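Notebook, May, coin sorter bench

Jotik has had its coffee and is counting again. Fed it 3,000 mixed coins from the Nundach credit union jar drive and it lost 20, mostly dimes, which favour the gap behind the hopper.

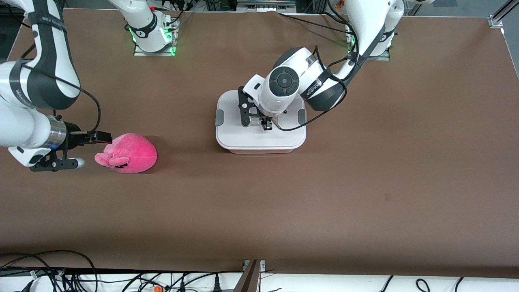 Reject rate is still the dime chute's fault. Kneath sent a new spring, same colour as the old one and every bit as limp. Coins go in polite and come out sulking. Bagged change slumps like the pink plush toy on the brown tabletop, so the scale reads whichever corner it lands on. Reltow's manual advises "levelling the deposit." Thank you, Reltow.

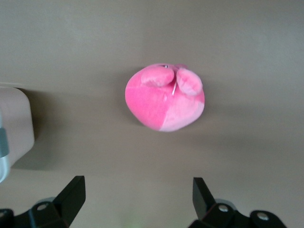
Reweighed bag 671 on the centre plate, 2 g out. Will blame lint. Shim the chute before the next batch, and order a spring from anyone else.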